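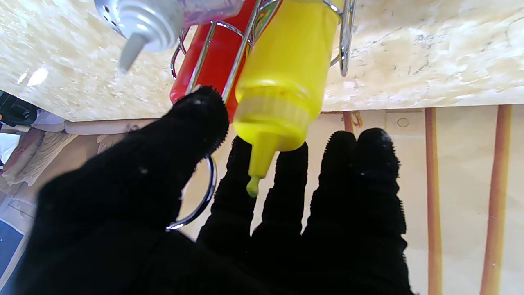

Is a wire condiment caddy worth the bench space? If you've got sauce bottles migrating all over the kitchen, get one - they stay put and you carry the lot outside in one go.

Kitchen > Storage > Condiment caddies
Last updated: June
3 min read

Mine's the Zurkero, chrome. Red and yellow squeeze bottles both fit, wires hold them upright. Loop handle's handy, bit narrow for big hands. Wipes clean fast but the chrome shows every fingerprint, and tomato sauce gets in the corners if you leave it overnite. Weighs 494 g empty. Had a Cakier before this - wobbled, went to the op shop. Would buy agian.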